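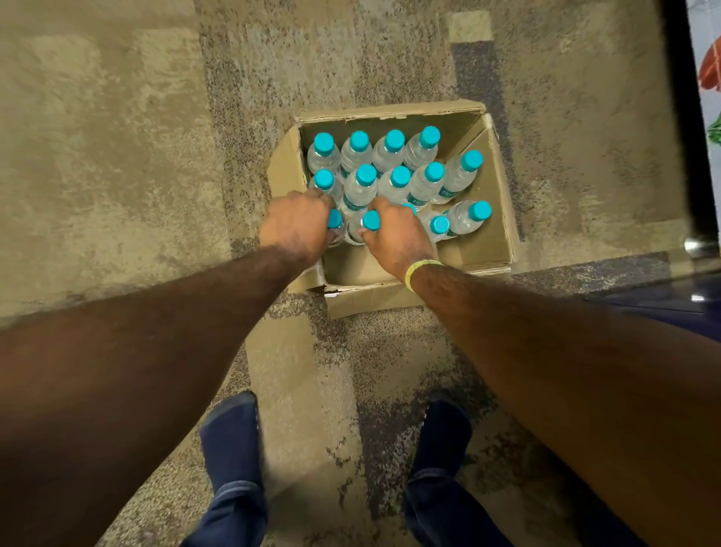 LETECK, Mar 3, 2020

Home News Explainers Puzzles Ask Us

Where does the money go at a charity concert?

A singer you like is doing a show "for charity." The poster says 400 seats, 20 dollars each. So the charity gets 8,000 dollars, right?

Maybe. Let's check.

First, somebody has to pay for the hall. Then there are the lights, the speakers, the people who sell tickets and the people who sweep up after. Those are called costs. If the costs come out of the ticket money, the charity gets only what is left. That could be a lot. It could also be close to nothing.

Watch the words on the poster. "All ticket money goes to the children's hospital" is a clear promise. "Profits go to the hospital" means the costs come out first. "In support of the hospital" doesn't tell you much at all. It might mean a big check, or it might mean a bucket by the door.

What about the star? Some stars sing for free. Some say they do, but send a bill for plane tickets and a fancy hotel. Some get paid the normal amount, and you won't read that on the poster either.

Then there is the auction. People bid on things like a signed guitar. If a guitar sells for 120 dollars, who gave the guitar? If it was a gift, the whole 120 can go to the charity. If the charity had to buy it first, take that away before you clap.

Renata Quezada, who used to book bands at the Kundard Theater, told us she has 2 questions for anyone running a benefit show: "How much did you take in, and how much did you hand over?" A good group will tell you both numbers. If all you get is a photo of a giant cardboard check, ask again.

You can still go and enjoy the music. Just don't believe a number because it is printed in big letters.

By Donal Fitzgerald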